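I've worked at the Stevitz plant in Rurmont for 14 years, mostly on the bench where we fit small parts into fixtures, and I have opinions about the arm. Everybody does! You can't get a coffee without hearing one.

When Tutititz (that's the project name, don't ask me who picked it) got announced in July, I figured I'd be out by spring. There are 132 of us on the floor and I'd bet most of us went home and did the same math at the kitchen table. What really happened was slower and stranger. Before any arm got bolted down, we spent weeks with it in simulation, and the bench people got invited to watch and complain, which we're very good at.
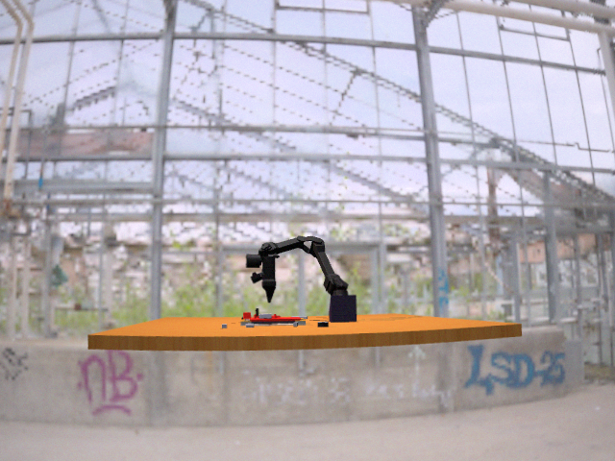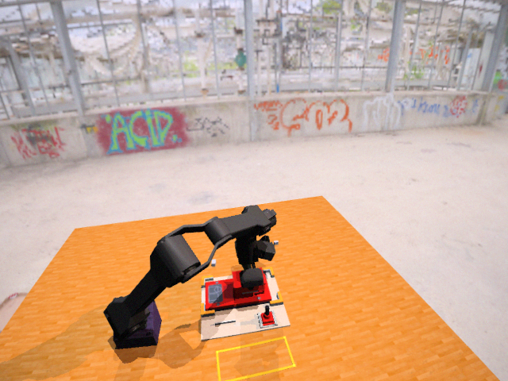
The simulated arm at its table, one black arm over a red part in both views.

I went in thinking I'd have nothing to say to a computer model. Wrong! I had plenty to say about how you come down on a part, and how close the next thing on the table should sit. I've known that stuff in my hands for years and never once had to put it into words. The folks from Unnithan, who built the setup, wrote it all down — and that's the part that bugs me a little. I was glad to be asked. I also gave away a lot of what makes me worth keeping, for my regular hourly rate and a sandwich.

So what changed for us? My wrists will like it, I'll admit that. Two people from my bench are training to run the cells, and they seem happy, though one of them says she misses making things (I get it, watching is a tiring kind of work). The rest of us are waiting for a schedule. Management keeps saying "redeployed," a word I'd like to see retired.

I'm not against the thing. I just think if a company wants five years of practice out of somebody's head and into a machine, it ought to put that in the paycheck, and it ought to say so before the first session, when we can still haggle. We've asked for that in writing and we're still waiting to hear back.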